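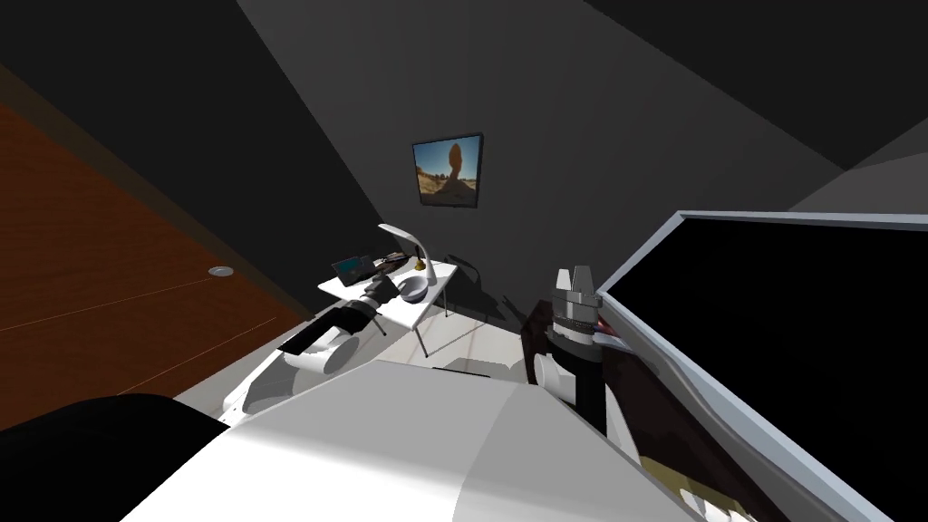

One of the others on the Clendular project told me over lunch that I was being way too picky, that a messy run teaches the system as much as a clean one, and that I should quit tossing every take where the arm wobbles a bit. I've been chewing on it ever since.

November 4, 2023. So today I kept the wobbly ones! Every single one, unless the thing I was reaching for ended up on the floor. That got me to 70 runs before I quit (my best day all month, and my wrists know it), and the whole Rikemby set is now at 2,021. We promised to have the room tasks finished by March, which sounded like forever when we said it.

The simulated rooms are growing on me. I like the one with the desert rock picture over the little white table, even though the lamp and the bowl sit so close together that I creep in with the gripper like I'm stealing something. The tilted view still makes me a little seasick after an hour or so – I had crackers in the drawer for that, and then I ate them all by ten.

Tomorrow I want to try labeling the wobbles as I go, maybe just "slow" and "missed," and see if the training folks even want that. Need to ask about the Nenau export too, it choked on the last 200 files again. Also buy crackers.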